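Drosora soft fingertip pads, set of two
Review by Effie Geddes
October 30, 2025

I bought these pads in July for our hand-held grippers. The old ones were hard rubber and left lines on everything we lifted. My work is table setting and clearing: plates, bowls, glasses, many times per day. The Drosora pads cost 79 dollars and are simple to put on.

For the first weeks I was very satisfied. The grip on a glossy rim was good, and I needed less force than before. Then the trouble started. After 1,132 grasps (I keep a log) the left pad began to come away from the finger at its lower corner. I did not see it — the pad still looked flat from above.
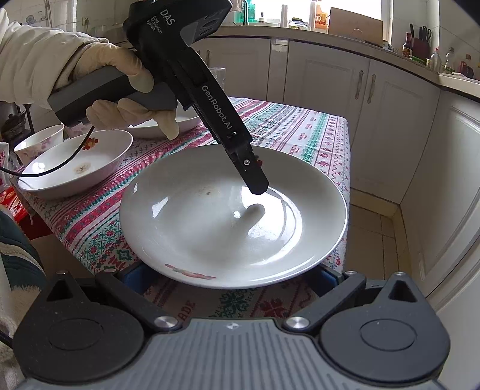 On the next plate the pad turned a little when I lifted, and the plate slid out and broke on the floor tiles. One piece cut my ankle. It was small, but I now wear closed shoes.

I wrote to the seller, Plamwood, and they answered after 13 days. They sent new pads and told me to clean the finger with alcohol before gluing. The paper in the box does not say this. With the second set I am at 114 grasps and the corners hold, but I press each one with my thumbnail every morning.

Three stars. The material is very good, the glue is not. If you lift only plastic cups, buy them. For ceramic I would wait until Plamwood changes the glue.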